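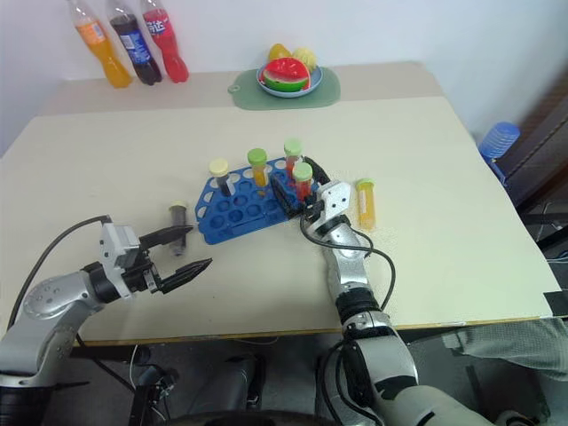

Tubes in the blue rack, with the big yellow-capped one still to find a home.

I've been keeping my dye samples in capped plastic tubes since November, and a few of you asked how I keep track of them all. So this is my rack routine, and it's pretty simple!

First, fill your tubes at the sink and get the caps on before you carry them anywhere. I leave a decent gap at the top of each one (mine hold up to 18 mL, but go by whatever yours say). Wipe the outsides with a damp cloth, or you'll have coloured fingerprints on everything you own.

Next, stand the rack in the middle of a light-coloured table. I worked on a dark bench for ages and couldn't tell my browns from my purples.

Now load it. I like the darker colours at the left and the reds down at the right, with orange-yellow in between — do it however suits your brain, but do it the same way every time. Hold each tube just under the cap and lower it straight down. If it catches on the hole, lift it out and try again, don't push.

Bigger tubes are a pain. Check the fit with an empty one first, and if it won't go, stand it beside the rack with its label facing you.

Cap colours: I use green for anything I've finished mixing and pale yellow for ones I'm still fiddling with. Unathi Oosthuizen does it the other way round, so we don't share racks anymore.

Leave the lot for 60 minutes, then see what has settled. Write the colour and batch in your notebook while you're there. My Irnel batch is up to page 53 and I still can't read half of it.

Updated Apr 2, 2020 — fixed the bit about filling.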